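Gripper workshop moves Tuesday checks to the bench after fingertip wear

Last updated: Tuesday, 4.40pm

A small workshop in Gastville has changed the way it looks after its hand-held grippers after finding that worn fingertips were letting cloth slip during folding work.

Clemivance, which keeps 68 of the tools in use across homes in Gastville and Midtbø, said each pair would now come in for a bench check after 40 hours of use. Until June the pairs were only brought in when the person using them reported a fault.

The grippers are worn in pairs, one to each hand, and are used to pick up, turn and fold clothes and bedding while the movement of the fingers is recorded. The recordings are later used to train robot arms to do the same jobs.

Rania Saliba, who runs the bench, said the tips were the first thing to go.

"You get a shine on the inside face and after that thin cotton just slides out," she said. "A towel will still hold, so people carry on for days without noticing. Then they get to a shirt and can't keep hold of the hem."

The check takes half an hour a pair. The tips come off and are washed in warm water with a little soap, then dried and looked at under a lamp. Any tip with a shiny patch wider than a fingernail is replaced, and the one opposite goes with it, even if it looks sound. Saliba said a new tip against an old one closes slightly to one side and drags the cloth round as it grips.

Next the bolts on the linkage are tried with a torque driver. A bolt that has backed off lets the two arms close at different speeds, and the recorded opening no longer matches the real one. The workshop puts a dab of Surex thread lock on any bolt that moves and leaves the tool overnight.

The last job is setting the zero. The fingers are closed on nothing, then on a 2 mm steel shim, and the readings are written on a card that stays with the pair. If the shim reading is out, the sensor is set again and the test is repeated from the start.

Cables have caused more trouble than expected. Stellan Eklund, who visits users at home, said most of the dropouts he was called to came from the lead pulling at the plug when someone leaned across a bed.
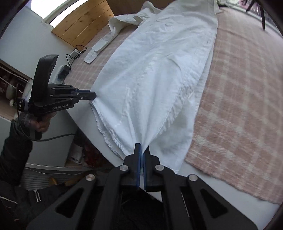 He now asks people to run the lead down the arm and leave a hand's width of slack at the wrist, so that reaching for the far pillow does not put any strain on the plug. Leads with a kink near the plug are swapped on the spot.

Eklund also carries a worn cotton pillowcase for a quick test between bench checks. The user pinches one thickness of it by the edge, lifts it clear of the bed and holds it up for a slow count of five, first with one hand and then with the other. If it creeps, the pair goes back to Gastville.

The workshop has logged 303 bench checks under the new routine. Saliba said calls about dropped cloth had fallen, though she wanted to see how the tips coped with winter bedding before she changed the hours again.

Users in Midtbø can leave their pairs at the collection point before 10am on Tuesday and pick up a spare set to use in the meantime.

Comments

hallandstairs: We had the cable problem for weeks. Taping it at the elbow made it worse, in case anyone else is tempted.

Pegbag: Does the soap not leave the tips slippery? I have been using a damp cloth and nothing else.

old_fitter: Rinse them well and let them dry properly and it's fine. Agree about changing both tips, same as brake pads.

Pegbag: Thanks, will try that.

Related items

Midtbø collection point to open earlier
Thread lock: how much is too much?
Spare sets running short in Gastville
Fitted sheets still the hardest job, users say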